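Tidying Up, by Subscription
A home-help robot service from Grilulville is courting small offices and renters

The pitch from Pestis is a modest one. The company does not promise a machine that cooks dinner or folds a fitted sheet. Its new service, called Kallgate, offers a single robot arm that clears surfaces, opens and closes drawers, and puts small items where the customer has asked for them to go. Customers pay by the month and may return the equipment at any time after the first billing period.

Kallgate is sold in two plans. The basic plan covers 35 household tasks chosen from a printed catalog. The full plan opens the whole catalog and adds remote support on weekday evenings. Setup costs $1,025 under either plan, and the arm must stand within reach of the furniture it will serve. Buyers who would like to own the arm outright may do so for $2,000 more at the end of a lease.

Our review concentrated on the jobs most customers are expected to request first. These are listed in the catalog under "Put Away," and they involve light, common articles such as cups, cans, bowls and remote controls. Drawers deserve special attention. A drawer without a handle is harder for a robot than one with a knob, and many metal cabinets sold for offices have flat fronts. The catalog advises customers to leave such drawers open before a task begins. We think that advice should appear on the order page as well, where a buyer would see it before paying.

The arm is slow. A person will finish any job in the catalog well ahead of it, and Pestis makes no claim to the contrary in its sales material. The company's argument is that the customer need not be in the room. For an office that closes at 5 and opens the next morning, speed matters very little.

A drink can, a paper-style bowl and a gray metal cabinet with its lower drawer open 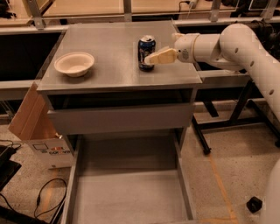
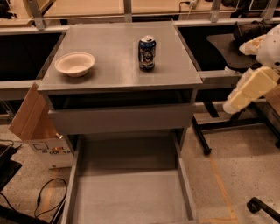
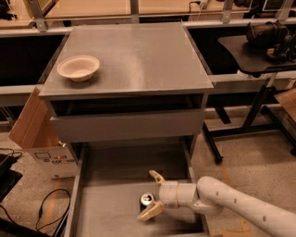 Instructions are given in plain sentences through a phone or a desktop computer. The software, which Pestis licenses under the name Jiang, repeats each request in writing and waits for approval before the arm moves. We found this step useful on the first day and tiresome by Wednesday. It can be turned off for tasks the customer has already approved, although the setting is buried two menus deep.

Service visits are included in both plans for customers within the Grilulville delivery area. Those outside it must ship the arm back in its original carton, at their own expense, and no loaner is provided during repairs. Renters should also read the section of the agreement on floor damage, which places the cost of scratches on the customer.

Orders for the basic plan are open now. The full plan will follow in October.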